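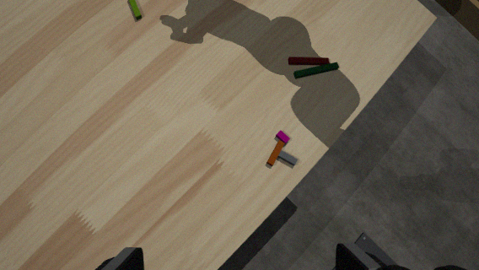 Subject: Re: [finishing] Hardwax oil going tacky at low temperature

> We switched the bench tops in the Pelis building to the Flindano hardwax
> oil in February and the second coat stayed tacky for days. The first coat
> cured as the label says. Same can, same applicator, same pale boards. Shop
> was heated during the day and left to itself overnight. Should I strip it,
> or wait? Also, what grit do people stop at? I went to 220 because that is
> what I do for lacquer.

Wait first, strip only if waiting fails. A tacky second coat over a sound first coat is nearly always excess material. The first coat goes into open grain and the wood takes what it wants. The second has nowhere to go, so whatever is not wiped off sits on the surface as a thick film and skins over. Cold nights make it slower, but I doubt they are the root cause.

Order of operations I would use:

1. Bring the room up and hold it there day and night for as long as you can afford. Move air across the top, not down onto it.
2. Test with a clean white rag and light pressure. If the rag drags but comes away clean, leave the surface alone and test again the next day.
3. If the rag picks up color or residue, wipe one small area with the thinner named on the can and buff dry. Check it the following day before doing the rest.
4. If that area is still soft, scrape. A card scraper lifts gummy oil better than paper, which clogs in seconds.

Lay the used rags out flat outdoors, or put them in a lidded metal can with water. Oil rags in a pile can heat up and catch fire without any outside source. This applies to the small ones too.

On grit: 220 is too fine for this type of product on a work surface. I stop at 150 on the faces and go to 180 on the end grain. A face sanded to 220 is partly burnished and takes less oil, so more is left on top after the first pass. That alone could account for what you saw. It also makes the color uneven where one board was sanded harder than the next, and on light wood the difference shows under raking light.

I keep a log of tops finished in our shop, going back to 2006. It stands at 446 entries. Of those, 19 are marked as slow cure. Most of the 19 were second coats, and most carry a note such as "heavy" or "not buffed." Three were first coats on oily species, a separate problem. None were stripped to bare wood. I do not claim this proves anything about your can, but it is why I would not reach for the stripper yet.

Two other points from the original post and the replies:

– Someone suggested adding drier. I would not. The maker has already balanced the mix, and extra drier tends to cure the skin and trap soft material under it. You end up with wrinkles.

– Someone else asked about coverage. I weigh the can before and after instead of trusting the printed figure. On the last large top I did, a set of two for the Justgate reading room, both coats together came to almost 900 grams, and the second coat was less than a third of that. If your second coat weighed as much as the first, you have your answer.

For the pad, I use a white nonwoven one for spreading and a second dry one for buffing, changed as soon as it loads up. The Lý pads are fine. They shed a little when new, so run them over a scrap first. Buff along the grain, wait fifteen minutes, and buff again. The second buffing matters more than the first and is the step people skip.

It would help to know the following before anyone guesses further:

- lowest overnight temperature in the room
- time between coats
- whether the can was stirred from the bottom, and with what
- whether the undersides were coated, and if so whether they cured

The last one is useful. Undersides usually get one careless coat, and if yours is tacky too then the can itself becomes suspect. In that case put a thin coat on glass, leave it somewhere warm, and post what it does.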